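Skurkix Shared Workshop – Minutes of the Monday Build Meeting, March

Called to order at 7:10 p.m., once the band saw had been persuaded to stop. 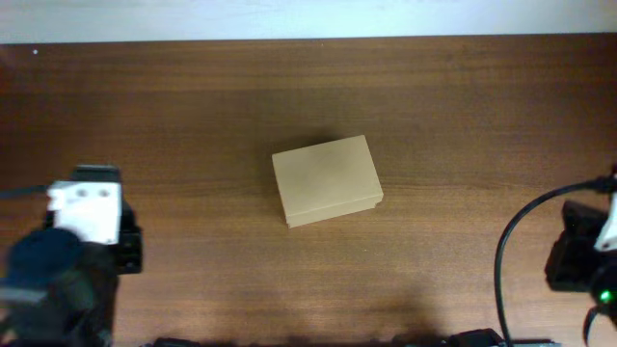

1. Minutes of the last meeting

Approved with one correction. The line "the left arm is finished" now reads "the left arm is finished for now." The member who asked for the change is also the member who built the left arm, so it passed without a vote.

2. Progress on the two-arm build

The build group reported that both arms now hold their home position after power-up. The right arm used to sag a little as it settled, like somebody getting into a lawn chair. A stiffer setting on the shoulder joint has cured most of that. The rest is being called character until someone finds the time.

The first task is still lifting the lid off a two-piece cardboard box and setting it down beside the base. A member asked why the group had picked something a toddler can do. The build group invited the member to try it with two fingers on each hand and no sense of touch. The member said that sounded like most of last winter in the unheated half of the shop. Heating is item 5.

Discussion of the lid took up more of the evening than planned. A fitted lid drags on the base, and if one side comes up ahead of the other it jams. The current plan is for one arm to steady the base while the other works the lid up in small steps. A second plan, both arms lifting the lid together and trusting gravity to deal with the base, has support from the faction that likes things to be over quickly. Agreed to try the careful plan first and the other one when the careful plan gets boring.

3. Test log

The log stands at 256 attempts, all on the earlier open-top tray task. Of these, 241 were marked as good. There was some debate over what "good" means, as the column was filled in by several people with different standards and, on one page, by someone using smiley faces. Resolved: for the box task a run counts as good only if the lid ends up on the table, right side up, with the base still where it started. Lids on the floor are to be logged as lids on the floor.

The build group also asked that runs be written down when they happen and not from memory over the weekend.

4. Parts and wiring

a) Cable routing. One member feels the cables should be clipped down along each arm. Another feels that clipped cables get pulled out of their sockets at full reach and that a generous loop is the lesser evil. Both have been right on different occasions. Clips to be tried on one arm only, with slack left at every joint.

b) Brackets. The Van Wyk bracket design prints well enough lying flat and badly standing up. The file in the shared folder is to be renamed so that it says so. The four older versions in the same folder are to be deleted by whoever put them there, and everyone present looked at the ceiling.

c) Motors. The Olden supply order is delayed again. Two spares remain in the drawer. Members are asked not to "borrow" them for the camera slider, the cat feeder or the other cat feeder.

d) Finger pads. Bare plastic fingers slide on cardboard. Suggestions were bicycle inner tube, shelf liner and the stuff that keeps rugs in place. Inner tube won by being already in the building.

5. Heating

Carried over.

6. Name of the project

It was pointed out that the build has been listed on the shop calendar as Nandivness since the start, and that this was a typing accident in the booking form. A motion to choose a real name drew nine suggestions, one of them printable in these minutes and none of them seconded. Nandivness stands.

7. Table booking

The woodworking group asked how much longer the arms would be on the good table. The build group said until the lid comes off reliably. The woodworking group asked for a date. After a frank exchange it was agreed that the arms stay through the end of March, that no holes are to be drilled in the tabletop, and that no glue-up will be left on it overnight by either side – the events of the fall were mentioned and then dropped.

8. Actions

Build group: fit inner tube pads to all fingers. Run the careful plan and log it properly.
Wiring: clips on one arm, report back on which connector came out first.
Print group: rename the bracket file, rerun one flat as a spare.
Everyone: delete your own old files.
Heating: see item 5.

Next meeting Monday, same time. Bring a chair if you want one with a back.

Adjourned at 8:55 p.m.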